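Unit 3: Evaluating a Handheld Gripper Kit
Instructor: Kristine Dimaculangan

The Stosia kit from Milard is sold as a pair of handheld grippers, one for each hand, with a cable and a wrist strap. The list price is $330 per pair. We are reviewing it as a buyer would, using ordinary household items.

Latched containers are a useful test. The operator has to line up a fingertip with a small part while the other gripper stays clear or steadies the box. 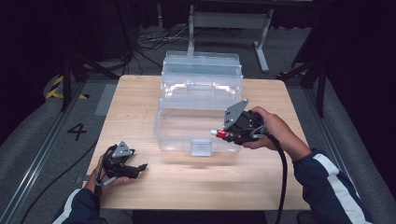
Working with clear plastic
The box is open, with the lid section upright and the lower tray empty. The latch is small and as clear as the rest of the box. Note where each gripper is held relative to the box.

What to record
Time to open and close, dropped grips, and any pull from the cable. Do 2 trials per operator.

Reading: Cairns, product notes, section 2. Compare his remarks on cable weight with your own results.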